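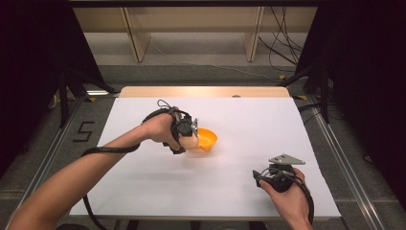 Left gripper on the two-hand station at Clundard is dropping its encoder stream, and I would like opinions on cable routing before I order parts. The right unit has been clean on the same hub and the same power supply. Symptom is a gap in the finger position channel, usually a fraction of a second, then it re-enumerates and carries on. The Jugah log for the worst shift has 2,129 missing samples on the left channel and zero on the right. It shows up most on pick-and-tilt work, with the left arm reaching in toward the middle of the table. The orange bowl in the left hand is one of the props where I see it. Main cable on that side goes back along the forearm, curves down across the paper and drops over the left table edge to the floor. The right one goes straight back past the wrist toward the operator. I suspect the table edge. Already done: swapped hub ports, swapped the hub, reseated both ends, reflashed the left unit to the same firmware as the right. No change.

Posted 14th December by Declan Waaka
Station upkeep and repair > Wired handheld grippers

torque_wrench_ann

Have you swapped the cables left to right? You list the ports and the hub but not the cables. Put the left cable on the right gripper and run a shift. If the gaps move to the right channel, it is the cable. If they stay on the left, it is the unit or the route.

dwaaka

Not yet. The left cable is tied to the forearm strap and down the table leg, so swapping means cutting the ties on both sides. I will do it at changeover.

pell_fieldservice

I would not bother with the table edge. A wooden tabletop with a sheet of paper on it does very little to a jacketed cable. Look at the small loop on top of the left gripper, above the knuckles. That is the thin lead, and a thin lead standing up in an arc gets flexed every time the hand opens or the wrist rolls. We had Comolent units with the same general arrangement and every failure I opened was at the strain relief, inside the first inch. The conductor breaks under the insulation, and the ends touch until you bend it one particular way. On the bench it tests fine.

Test: logger running, gripper strapped to a hand, other hand holding the main cable dead still at the wrist. Move only the loop. If you get gaps, you have your answer without cutting any ties.

rack_and_pinyon

Disagree with pell about the edge. The bend radius at the edge is not the issue, the drag is. A cable that lies on the table and then hangs to the floor has its own weight pulling on it all day. Each reach toward the middle pulls cable up over the edge, and each return lets it fall back. The connector at the far end of that run takes the load unless something between it and the hand is clamped. What is the cable anchored to between the wrist and the hub?

dwaaka

Forearm strap, then nothing until a tie on the table leg. I left 18 inches of slack between the strap and the edge, measured with the arm at rest. With the arm all the way out there is almost none left.

rack_and_pinyon

Then the strap is your anchor and it slides. Measure the slack at full reach instead of at rest. I set it with the tallest operator, arm out to the far edge of the paper, then add a hand width.

sixaxis_marv

Run it overhead. Swing arm on a stand, light retractor, cable comes down behind the shoulder. Nothing on the table at all. You already have stands at both sides of the table, so the hardware is half there.

I would also get the cable off the paper for other reasons. A black cable sweeping over a white work surface is in the recorded view the whole time, and it can push light objects around. Plastic bowls will slide on paper if a cable touches them.

torque_wrench_ann

Overhead is fine if the stands are not carrying anything that has to stay put. If they carry cameras or trackers, a retractor pulling on one will walk it out of calibration over a shift. You will trade an encoder problem for a pose problem, and the second one is harder to find.

sixaxis_marv

Separate boom, then. Clamp it to something else. I never said to hang it from a tracker stand.

torque_wrench_ann

You said the hardware was half there.

sixaxis_marv

Fair. Separate boom.

pell_fieldservice

A retractor adds constant upward pull on the wrist. Operators compensate for it and you can see it in the data as a vertical offset at rest. We took ours out in April for that reason. A plain boom with a free loop is better, if you have the height.

Still waiting on the loop test.

dwaaka

Loop test done. Gripper on my left hand, main cable held at the wrist, logger at full rate. I worked the thin lead in every direction for several minutes and got no gaps. Then I let go of the main cable and did the normal reach and tilt with the bowl. First gap came on the fourth reach. So the thin lead looks good, at least today.

pell_fieldservice

That is a reasonable result. I would still replace the strain relief the next time the shell is open, but I withdraw it as the first suspect.

rack_and_pinyon

Next step is the same reach with the forearm section taped solidly to the sleeve at two points, elbow and wrist. If the gaps go away, it is tension reaching the gripper connector. If they stay, the fault is downstream of the elbow, either in the cable itself or at the hub end.

hexkey_lou

One question before anybody rebuilds the station. Which connector is on the gripper body? The older Mikberg shells had a plain friction-fit socket and the later ones had a screw collar. They look the same with the strap on. If the left one is the older shell and the right one is the newer, that would explain a difference between sides with no routing fault at all. Check inside the palm cover, there is a part label next to the socket.

dwaaka

Mixed pair. Left is friction fit, right has the collar. I had assumed they were the same revision, and the asset sheet says they are. Corrected the asset sheet.

hexkey_lou

Then the connector is moving in the socket under load. You can fit the collar to the old shell. It needs the longer standoffs and a different cover, and the cover is the part that is slow to arrive. Until then a printed clip over the plug works. Do not glue it. I have had to drill one out.

torque_wrench_ann

I would still like the cable swap. The connector explains the difference between sides, but it does not rule out a worn cable, and a friction socket is more sensitive to a worn plug. Two faults can sit on top of each other.

dwaaka

Agreed. Did all of it at changeover, in this order, with the same reach routine each time:

Taped at elbow and wrist, original cable, no clip. No gaps.

Tape removed, original cable, no clip. Gaps came back.

Tape removed, right-hand cable on the left unit, no clip. Gaps, but fewer.

Tape removed, right-hand cable, clip fitted. No gaps.

Tape removed, original cable, clip fitted. One gap.

I read that as mostly the socket, with some plug wear on the original cable. The original has been through more than 800 sessions according to Jugah. It has been tagged and put in the scrap bin. New cable is on order with the collar kit.

rack_and_pinyon

That agrees with tension at the connector. The clip hides it but the load is still there. Add the second anchor anyway.

dwaaka

Second anchor is on, just below the elbow. I also moved the drop point toward the operator along the left side, so the run crosses less of the paper. Slack is now set at full reach. The forearm section stays put when I tilt the bowl, and the part on the table moves much less than before.

sixaxis_marv

No boom?

dwaaka

Not for now. There are floor rails down both sides and I do not want another base between them and the table. If the gaps return after the collar goes on, I will look at a ceiling mount.

sixaxis_marv

You will end up doing it. A cable on the table wears wherever you drop it.

pell_fieldservice

It wears, and a cable is a consumable. Put a replacement interval on it and log it per side. The left will probably go sooner, given how far that arm reaches and how the run lies. I would start at half of what yours lasted and adjust from what you find when you cut the old ones open.

hexkey_lou

Also write the shell revision on the outside of the gripper, somewhere the strap does not cover. Paint pen is fine. The next person to swap a unit onto station 5 will not open the palm cover to check.

dwaaka

Both marked. Interval added to the station card for each side, along with the full-reach slack check at the start of every shift. Collar kit is quoted for after the shutdown. I will post the log for the first full week with it fitted.

torque_wrench_ann

Please include the right channel as well. That one now has a cable that was unplugged and tied down again, and I would want to see that it is still at zero.

dwaaka

Will do.

Contact the moderators | Copyright remains with the individual posters | Back to top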